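My Car Has Been Recalled Twice and I Have Feelings

The first letter about the Foscombe came in March. It said the tailgate latch "may not perform as intended," a phrase I have since applied to most of my relatives.
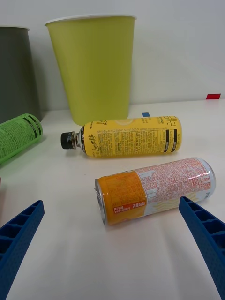 I called the dealer, Gavrilă, and got Roxana Husar at the service desk, who was very nice and told me the part was on back order. How long? She put me on hold for 12 minutes and came back with "a while."

So for 51 days I drove around with a bungee cord across the back, like a man moving a mattress. Then they replaced the latch, washed the car (badly) and sent me home. The second letter was already in the mailbox. Software this time. The dashboard can forget it has a speedometer.

My neighbor Zdzisław Jabłońska drives a Gustar old enough to vote and has never had a recall in his life. He brings this up over the fence. I've pointed out that the company that built it went under, so there isn't anyone left to write to him. He says that's the kind of car company he likes.

The update is booked for Tuesday at 8 a.m. and should take two hours. Roxana says I can wait in the lounge. I've seen the lounge. It has one chair and a brochure for the new Foscombe, which apparently has a redesigned latch.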